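Fukach council adopts single ledger for budget amendments

22/12/2024

The Fukach municipal council has approved a change to its standing rules that moves all budget amendments into one public ledger, replacing the separate lists kept until now by each of its standing panels. The measure passed with 17 votes in favor and 2 against. It takes effect in April, at the start of the next budget review.

Under the current rules, a member who wants to move money between departments files the request with the panel that oversees the department losing the funds. The receiving department's panel gets a copy but does not have to record it. Council staff reported that this left amendments with different numbers, and sometimes different totals, in two places at once.

The new rule assigns each amendment one number at the time of filing. The entry must show the sponsor, the budget line affected, the amount, and the line the money would come from. Entries can be withdrawn but not deleted. A withdrawn amendment stays in the ledger with the date of withdrawal and, if the sponsor wishes to give one, a reason.

Amendments below 4,000 can still be handled by a panel without a vote of the full council, as they are now. They will have to be entered in the ledger before the panel acts on them - a step that was optional under the old rules. Larger amendments go to the full council after a waiting period of 45 days, during which residents may file written comments. Comments will be attached to the entry they refer to.

The two members who voted against the measure represent the Isa district. In a written statement they said the waiting period was too long for repairs to roads and drains, which often need money moved at short notice. An attempt to exempt public works from the waiting period was voted down before the final vote. The adopted text does allow the council to shorten the period for a single amendment by a two-thirds vote, and the vote must be noted in the ledger.

The ledger will run on Tindus, the records system the council already uses for meeting minutes and land notices. No new software is being bought. 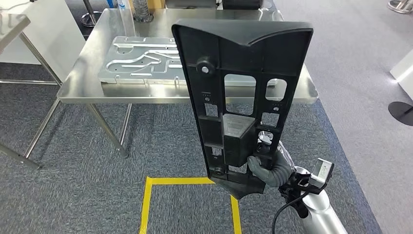 Staff will enter amendments from the present budget year by hand before the changeover, so that the record is complete from the first line. Earlier years will remain in the panel lists, which can be read at the council office on request.

The neighboring town of Ifans uses a similar ledger, and the Fukach rule borrows its numbering format from there. The comment procedure is different. Ifans accepts comments only at meetings, while Fukach will take them in writing at any point in the waiting period.

A draft of the filing form is open for review at the council office and at the Isa branch office. Changes to the form do not need a council vote. The rules panel will publish the final version with the agenda for its April meeting.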